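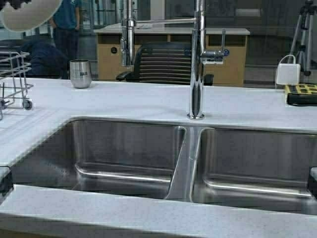

Kitchen fitout, Drircombe house: progress to July 19, 2020

Sorry this is short and a bit rough, wanted to get it in before the cutoff. Covers the kitchen only. Bathroom and laundry report comes seperately.

Where we're at

Benchtop is in. Light grey with the white speckle, same as the sample you signed off. Two people in your office asked for the darker one, that would have meant a reorder so we stayed with the approved colour.

Sink is in too. Stainless double, undermount, left basin slightly wider than the right. Residents wanted two basins from the start, one for washing and one for rinsing, and the old single was the main complaint in the survey. Tap is the tall chrome pull-down with the lever on the right. Spray head comes off so big pots can be filled or rinsed without wrestling them under a spout.

Plumbing under the sink finished and signed off by the plumber. Old trap was in worse shape than we thought, replaced the lot back to the wall.

Still to do
- splashback, tiles are at the Foley depot, waiting on a delivery slot
- soft close hinges on the corner cupboard
- second coat on the window trim
- dish rack and somewhere to put it. Residents don't want it living on the bench
- labels for the shutoff valves

Money

Kitchen allocation from the Nindach grant was $3000 for bench, sink and tap. We have $359 of that left. Plumbing came to $881, paid out of the general repairs line as agreed in your last email, not from the grant. Receipts are in the shared folder, except the one for sealant which I still have to scan.

We'd like to put the leftover toward the dish rack and a decent bin. Need a yes or no from you on that please, it's outside the original list.

Problems

Delivery from Flirkthorpe came in two loads and the second was late, which pushed the plumber back. No extra charge for it. The cutout template in the first load was for a different sink. Caught it before cutting.

Some confusion in the house over looking after the new surfaces. Have put up a note by the kettle: soft cloth, dish soap, no scourers on the steel, no bleach on the bench, hot pans go on a board. Cups and tumblers can stay out by the sink during the day but bench gets cleared at night so it can be wiped right to the back.

Next

Splashback first, then hinges and trim, those can be done the same day. Final walk through once the tiles are grouted. Full acquittal for the grant is due in October and I don't see a problem making that.

Can send the supplier warranty cards if you need them for your file, let me know wich address.

Kitchen coordinator, Drircombe house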